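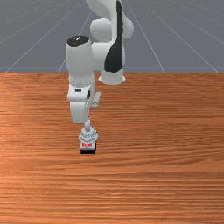 Furniture chain's "lifetime" tabletop promise gets a shorter life

By Niamh Gallagher
8 June 2023

Zustach, the furniture chain that has spent two years telling shoppers its wooden tables would last a lifetime, has quietly changed what it means by a lifetime. Under new terms posted on its website, the guarantee on tabletops now runs for 10 years. Frames and legs are covered for two.

The company calls this "a clearer and stronger promise." Clearer, maybe. It is hard to see how a guarantee with an end date is stronger than one without.

Customers who bought under the old terms will keep their coverage, a spokesman, Emrys Maddocks, said, as long as they registered the table within 30 days of delivery. The sales brochure from last October mentions the guarantee on its cover. The registration rule is on the back page, in small print.

Ratree Ruangrit bought a dining table from the chain's Clitau store and filed a claim this spring after a crack opened along the grain. She was told she had missed the deadline. "I had the receipt and I had the table," she said. "I didn't know I needed a form as well."

Maddocks would not say how many claims had been turned down for that reason. He said wood moves with the seasons and that most cracks come from dry rooms, which the guarantee has never covered. Asked how a customer would show that a room was not dry, he said each case was looked at on its own.
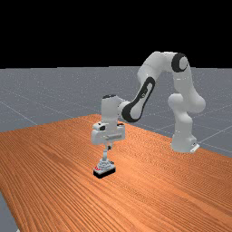

Repair plan costs extra

Zustach will also start selling a care plan, priced at around $20 a month, that covers scratches, heat rings and splits. Buyers may wonder why they should pay monthly for something that sounds a lot like the old guarantee.

Gearóid Fitzgerald, who repairs furniture in Stimska, is not impressed. Most surface damage on a solid top can be sanded out and oiled in an afternoon, he said, and he charges less for that than a year of the plan would cost.

The company says the plan is optional. It did not answer a question about whether sales staff will be paid a commission on it.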